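Quinlan Robotics Club – build notebook
July, started 4:10 pm

Picked up where we left off on the sorting task for the Florkham meet. The rules changed again over the break. Trash pickup now has to be done on a soft surface, and the items have to include thin plastic. Last year it was all blocks and cans, so most of our old demos are no use.

Firmware first. The gripper would not home after the update. Rolled back, homed fine, updated again, homed fine. No idea. Wrote the version on tape and stuck it on the power brick.

Episode count before today was 1755. We threw out 161 of those last week for bad timestamps and that number is already taken off. Goal for this session was 200 more. Got 377 files on the card but that includes false starts and I have not been through them yet. Going by the last batch I expect to keep roughly half.

Things I noticed while recording:

Gloves are the hardest. If the fingers come in flat they push the glove along and the sheet bunches up under it. Coming down steeper and closing late works better. Tayla does this without thinking, I have to remind myself every time.

Bags are easier if you go for the knot. An open bag with no knot gives you a corner and then the rest drags across everything else. Put a note in the labels when this happens, use "drag", all lower case. We have three spellings of it in there now.

Paper buckets: grab the rim. Squeezing the side dents them and after a few tries they don't look like the same object. Need more buckets.

Printed sheet vs. plain sheet. The plan was to do half and half, but I stayed on the blue flower one the whole session. Plain one next time. I want to know if the model gets confused by the pattern or if it helps with depth. Noeline thinks it helps. I have no opinion until we have both sets.

Finger pads: the left one is lifting a little at the bottom corner. Used the Akard glue last time and it held for two weeks. Will redo both pads so they match.

Start pose for the lavender glove runs, fingers closed, open on approach:

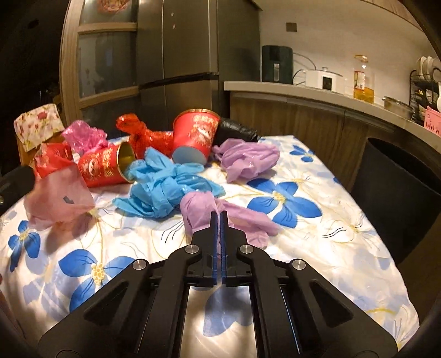
Noeline Cosgrove read this over and wants the fingers open at the start of every run, on the grounds that the closed start adds a motion the model has to learn for nothing. She also asked that we keep the closed ones in a separate folder until we have compared the two.

Fine with me. Folder is called closed_start on the Prelivlow drive. Moved the first batch, the rest is still copying.

To do
– go through the card, delete false starts
– fix the "drag" labels
– reglue pads
– plain sheet, open start, gloves only
– ask Tayla for the spare battery back

Stopped 6:45 pm.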